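Sorting small parts at home – trays, bins or bags?
Forum: Workshop and Storage

turkgate_bench
I have moved house twice and my small parts are a mess. Springs, coils, fuses, old switches, all of it in coffee cans. I want one system that works for repair jobs and for long storage. Drawer cabinets look good but the cheap ones crack. What do people use?

sidton55
Drawer cabinets for storage, open trays for the job in hand. Those are two separate problems and I would buy for them separately. I have 80 drawers and I still put everything for the current repair in a tray first.

halfturn
I don't agree on drawers. I had a Trarska cabinet for nine years and half the drawers held one thing each. Zip bags in a shoebox, labeled with a marker and filed upright like index cards. Takes up a quarter of the space.

sidton55
Bags are fine until you need to see what you have. I can read a drawer from across the room.

halfturn
That's what the label is for.

mosquera_parts
I'm with sidton55 on trays. Bright plastic ones with a rounded inside corner are easier to pick small things out of than a square box. The lid of a hinged case works as a second tray if it opens flat.
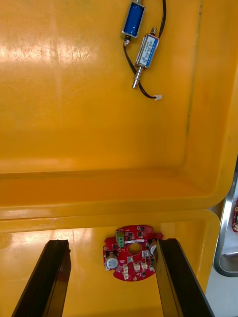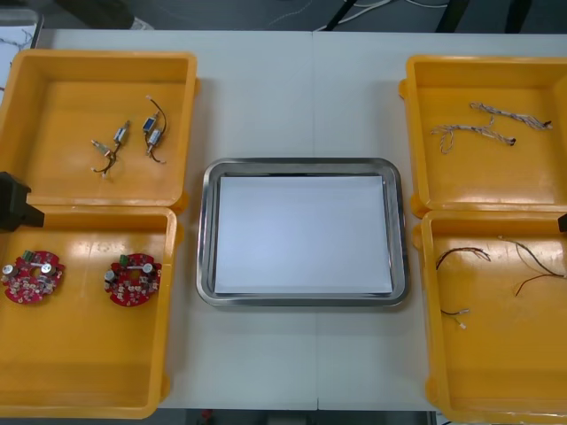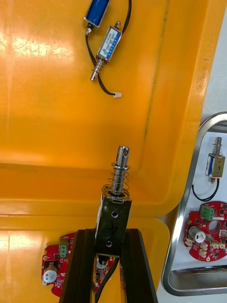

Yellow trays in all three. The middle one also has a steel tray between the plastic ones.

turkgate_bench
Do plastic trays need a liner for storing small metal parts?

mosquera_parts
Only if the parts roll or scratch easily. A piece of thin drawer liner cut to size is enough, and you can take it out and shake it clean. I leave mine bare for anything with wire leads – the leads catch on the foam kind.

coldsolder
One thing against glossy plastic: static. I wouldn't keep bare circuit boards or chips in it. Those go in antistatic bags no matter what the rest of your system is.

halfturn
So, bags.

coldsolder
For boards, sure. I'm not putting 500 washers in a bag and digging through it with two fingers.

sidton55
Whatever you pick, sort by what the part does and then by size. I sorted by size first and had to redo the whole cabinet over the winter.

turkgate_bench
Thanks. I think I'll start with a few trays and leave the cabinet until I know how much I'm keeping. Does anyone label by voltage, or is that overdoing it?

coldsolder
I do it for coils and relays – 12 and 24 look the same once the print wears off. Write it on masking tape and stick it to the part. The drawer label doesn't help once the part is out on the bench.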